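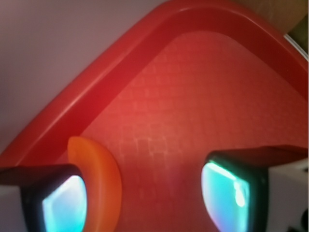

Looking After Plastic Trays, Bins and Boards in the Kitchen

By Zainab Olatunji
January

Most kitchen plastic is thrown out before it is worn out. The usual complaints are staining, a greasy film that survives washing, a smell, or a warp that makes the piece rock on the counter. Three of those can be fixed with supplies already in the house. The fourth sometimes can.

Find out what the plastic is

Turn the piece over and look for the number in the triangle. The number decides how much heat and which cleaners it will take.

2 is high-density polyethylene. Cutting boards and many tubs are made of it. It is waxy to the touch, takes bleach well and scratches easily.

5 is polypropylene. Most food boxes and a good share of serving trays. It handles hot water and the top rack of a dishwasher, and it stains with tomato more than any other.

6 is polystyrene. Rigid, often glossy, cracks at the corners. Keep it out of the dishwasher and away from citrus oil, which softens it.

7 means anything else, so it tells you little. Treat it as heat-sensitive unless the maker says otherwise.

Melamine usually carries no triangle at all. It is heavy for its size, rings when tapped and feels more like china. Never microwave it. Scouring powder removes the surface for good, and after that every cup of coffee leaves a mark.

Where there is no mark of any kind, wash by hand in warm water and go no further than dish soap and baking soda.

Everyday washing

Grease is the reason plastic feels unclean after it has been washed. It clings to plastic far better than it does to glass or glazed china, and if the plastic goes into the sink last it picks up whatever the pans left behind. Wash it first, in clean water, as hot as your hands will stand in gloves.

Put the soap on the sponge and not only in the water. Wipe the whole piece, including the underside, and rinse under a running tap. If water beads into separate drops on a flat area, there is still grease there. If it sheets off, the piece is clean. Wash the beaded area again with neat soap, leave it two minutes, then rinse.

For a film that has built up over months, make a paste of three parts baking soda to one part water, add a squirt of dish soap, and rub it on with a damp cloth. Leave for ten minutes. Do not use this on a high-gloss finish you care about, as it will dull it slightly.

Ridges, grids and textured bases

Many trays have a molded pattern on the base so that glasses do not slide. The pattern works, but it also holds sugar and crumbs in the corners of each cell, where a sponge passes straight over the top.

Use a nylon brush with short, stiff bristles. An old toothbrush is adequate for a small tray and tiresome for a large one. Brush along the rows, then across them, then rinse from the back of the brush side so the loosened dirt is carried off the edge. A wooden toothpick will clear anything left in a single cell. Metal picks leave grooves that fill up again.

Where sugar has set hard, lay a wet dishcloth over the base and leave it for half an hour. Scrubbing dry sugar is wasted effort.

The inside of a rolled rim is the other place to check. Run a fingertip around it after rinsing. If it feels tacky, fold a cloth over the handle of a spoon and work around the inside once with soap and once with plain water.

Stains

Tomato, curry and paprika: these colors dissolve in oil, so begin with oil. Rub a teaspoon of cooking oil over the stain with a paper towel, wait five minutes, wash off with neat dish soap. Repeat once. Then stand the piece outdoors or on a sunny windowsill for a day. Turmeric in particular fades quickly in daylight. Do not leave a colored tray in the sun longer than that, as reds and blues fade as well.

Tea and coffee: soak in a solution of washing soda, one tablespoon to a quart of hot water, for an hour. Rinse twice.

Beet and berry: white vinegar, undiluted, for fifteen minutes.

Ink from a price label or marker: rubbing alcohol on a cotton ball, in small dabs. Safe on polypropylene and polyethylene. On clear rigid plastic it can cause fine cracks, so use soap and patience there instead.

Bleach: one tablespoon to a gallon of cold water, for white boards only, twenty minutes at most. Never mix bleach with vinegar, ammonia or any other cleaner. The fumes are dangerous in a small kitchen.

Smells

Onion and garlic sit in the surface and come out slowly. Wash the box, dry it fully, crumple a sheet of plain newsprint into it, close the lid and leave overnight. Change the paper if the smell is still there. Adding a spoonful of dry baking soda under the paper shortens the job by a day or so.

If a lidded box smells musty, the gasket is the usual cause. Pull the silicone ring out with the handle of a teaspoon, wash it and the channel behind it, and let both dry before refitting. In the Torkby boxes I use, the ring has a flat side that goes down; put back the other way, it leaks.

Sticky labels

Warm the label with a hair dryer on low for thirty seconds and peel from one corner at a flat angle. Remove what remains with cooking oil, left on for ten minutes, then soap. Lighter fluid is quicker but I do not use it on anything that holds food.

Scratches and dull patches

Light scratches on a glossy rim can be reduced with white non-gel toothpaste on a soft cloth. Small circles, light pressure, two minutes, rinse. It will not remove a scratch you can catch with a fingernail.

Cutting boards are another matter. Deep knife cuts hold moisture and cannot be cleaned with certainty. A polyethylene board of reasonable thickness can be scraped flat with a cabinet scraper held at a slight forward lean. Scrape outdoors or over a sheet and collect every shaving. Once a board has been taken down enough to flex, retire it to the workshop.

Warping

A tray that rocks has been heated unevenly, most often by a hot pan or the lower rack of the dishwasher. If it is polypropylene, it can usually be improved.

1. Fill a sink or tub with hot tap water, deep enough to cover the tray.
2. Submerge it for five minutes.
3. Lift it out with gloves on and set it face up on a flat counter over a towel.
4. Put a board inside, resting on the base and clear of the rim, and weigh it down with full cans.
5. Leave it until completely cold. Two hours is the minimum; overnight is better.

Do not use boiling water or an oven. I have straightened four trays this way and failed on a fifth, which had a crease across one corner. A crease does not come out.

Drying and storage

Plastic holds little heat, so it dries slowly after the rest of the rack is done. Stand trays on a long edge with a gap between them. Stacked damp, they stick together and turn musty within the week.

To part two trays that have locked, run hot water over the outer one and set ice in the inner one, then twist. Prying with a knife chips the rim.

Store trays upright in a narrow cabinet slot if you have one. I fitted mine with a Kirkutetti wire divider, the short model, held with two screws. Flat stacking is fine up to five or six pieces, with the heaviest at the bottom. Put a sheet of paper towel between glossy ones.

Keep all of it away from the oven vent and off the top of the refrigerator, where warm greasy air settles.

When to throw it out

Discard a tray with a crack that reaches the rim, since it will fail under load. Discard a food box that has gone cloudy and tacky at the same time. Surface color and light scratching are no reason to discard anything. A stained tray still serves under a dripping plant pot, or in a drawer for screws and picture hooks.

Questions and corrections: use the contact form | © Zainab Olatunji | Back to top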